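Tangle basket

From Pedia, the household encyclopedia

A tangle basket is an open-topped container, most often made of plastic with slotted or perforated sides, kept on a table or shelf to hold rubber bands, cords, ties, bits of elastic and all the other long or loopy things that a home gathers over the years and can never quite bring itself to throw away. The name is used mainly in Iltby and the villages nearby, though the habit it describes is surely found wherever people have a kitchen drawer that won't close. In other places the same container goes by band basket, string tray or simply "the green one," green having been a common color for many years.

Unlike a sewing basket, a tangle basket has no lid, no lining and no pockets. Its contents are expected to be in a muddle, and a good part of its charm lies in the fact that a person can drop something into it while walking past with a cup of tea in the other hand.

Name and early use

The word appears in the household notes of Shabnam Bhutto, who kept a stationery shop in Momelham and wrote down, in a long run of ruled notebooks, how she arranged nearly everything in it. She used "tangle basket" for the container beside the till where the bands from the morning deliveries ended up, and customers seem to have carried the phrase home with them. One entry, headed only December, complains that the basket had been emptied for the holidays and that by closing time it was full again (she sounds rather pleased about it).

Before plastic baskets were cheap, the same job was done by cracked bowls, biscuit tins and the upturned lids of hat boxes. Older residents of Iltby still speak fondly of the tin, and there are households that keep one alongside the basket for string alone.

Form

Most tangle baskets are rectangular, with a thick rim that is comfortable to grip and walls pierced by rows of slots. The openings let dust and crumbs fall through, and they also let a person see what is inside without tipping everything out. Corners are usually rounded. A basket with very wide slots is a nuisance, as the thinner bands work their way into the openings and have to be teased out again with a fingertip.

The best-known version locally was sold by Sial, a housewares shop in Momelham, whose standard basket weighed 77 grams and could hold 425 grams of bands before it began to look heaped. The shop listed it as item 3060, and there are still people who ask for a "thirty-sixty" when they want one, to the puzzlement of younger shop assistants.

Color carries a little meaning in some homes. A bright basket is easy to find on a pale wooden table, and it also shows up contents of a different shade, so that darker blue or teal bands can be picked out against green at a glance. Other families pay no attention to any of this and use whatever came with the house. 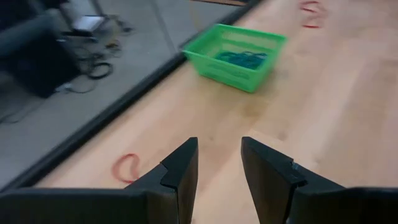 Sorting by color

Although the basket is meant for a muddle, many people like to keep it to one color at a time, and sorting the table into the basket is a pleasant small chore that suits children and anyone waiting for a kettle. The usual custom in Iltby is to begin with everything spread out on a bare tabletop, choose a color, and put only that color in. The rest stays on the wood until a second basket can be found, or until supper, whichever comes sooner.

A teal tangle may therefore be lying in the basket while red loops are still scattered over the table around it. Red is traditionally left for last. There is no firm explanation for this, though Bhutto's notes mention that she kept red for bundles that had already been paid for and liked to have it close at hand, and it would be nice to think the custom came from her.

Loose pieces seldom lie flat. A band that has been stretched around a bundle for a long while keeps something of its old shape, and longer lengths tend to settle into hooks and waves. It is best to lift them from the middle of the curve and lower them into the basket in one go. Pulling from one end will often bring along whatever happens to be lying underneath. 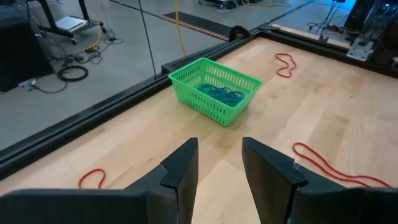

Slotted green basket with a teal tangle inside and loose red pieces on the tabletop.

Care and keeping

A plastic basket needs very little looking after. Warm water and dish soap will clean it, and an old toothbrush does nicely for the slots. It should be left to dry fully before the bands go back in. Rubber bands do poorly in strong sunlight, turning brittle and then sticky, and a basket that lives on a windowsill ought to be gone through every 6 months or so. Anything that cracks when gently stretched can be let go without regret.

Cords and string last much longer and may be coiled loosely before they are put away. Tight winding around the hand leaves kinks, and knots are better undone on the table, where there is room to spread them out and decent light to see by.

See also

Biscuit tin
Button jar
Kitchen drawer
String, saving of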